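Cluncombe Bloggers' Circle
Minutes of the April meeting, back room of the Borik Cafe, 7 p.m.

1. Minutes of the last meeting
Accepted, with one member asking it be noted that "lively discussion" was a generous way to put it.

2. Visitor numbers
The shared blog had 1280 visits in March, up from 195 in February. The member who looks after the stats called this a breakthrough. Others were doubtful. Most of the new visits came from one town, Urdale, stayed on the page for no time at all, and left no comments. It was asked whether anyone present had ever met a person from Urdale. None had. The stats member maintained that they could be shy readers. The minutes record that the secretary thinks they are bots.

3. Comments
There were 82 comments waiting for approval. Ten minutes were spent reading them aloud, and 10 were judged to be from human beings. Of those, four were from members of the circle, two of them praising their own posts under other names. The chair asked that this stop. A proposal to turn on word puzzles for commenters was put off again, as it was last time and the time before.

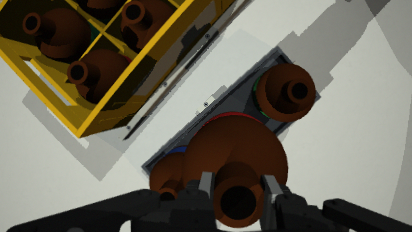
4. Blog header
The Nakamura theme was tried for a week and the complaints are in. The text is too small on a phone, the archive list has vanished, and the sidebar now sits under everything else. On color, one member wants the links in a bright yellow like the crate with the brown vase shapes in it. Another said yellow links on white can't be read by anyone over forty, and we are nearly all over forty. Left as is until somebody can say how to get the archive back.

5. Guest posts
An offer has come in from a stranger who would like to write for us free of charge on "any topic your readers love," with one small link. We have had this letter before, word for word, from someone with a different name. Agreed not to answer.

6. Any other business
A member asked if we should start a newsletter. When asked who would write it, the member withdrew the question.

Meeting closed at 8:40 p.m. Next one in May, same room, if the cafe will have us.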